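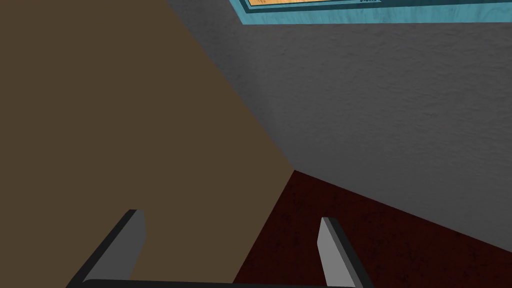 Wrist view in the sim, gripper open and nothing in it.

Blog > Robots > Simulation

I lost most of August to a fault in the Arnton arm model, and I'm writing it up so I don't do it again.

The task was simple. The arm picks up a block, carries it over and sets it down. It ran fine for weeks. Then Luana Araújo changed the room layout and the wrist started rolling over partway through the carry, with the fingers ending up aimed at a corner of the room and the horizon on a slant. In 19 runs it did this 8 times.

I blamed the new layout first, then the physics step. Both were fine. Stelios Giannakopoulos asked what the joint limits were on the wrist, and I told him they were the same as the real arm. They weren't. When I'd reorganised the config files, the limit on joint 4 had gone back to its default, so the planner was free to take the long way round.

What bothers me is that the same file feeds the real arm. It has its own hard stops, but I wouldn't want to test them with someone's hand nearby.

Two changes since then. The loader now refuses to start if any limit is missing, and Luana checks the file before it goes near the hardware. I still have to rerun the old August batches.

Filed under: Faults and fixes, Arnton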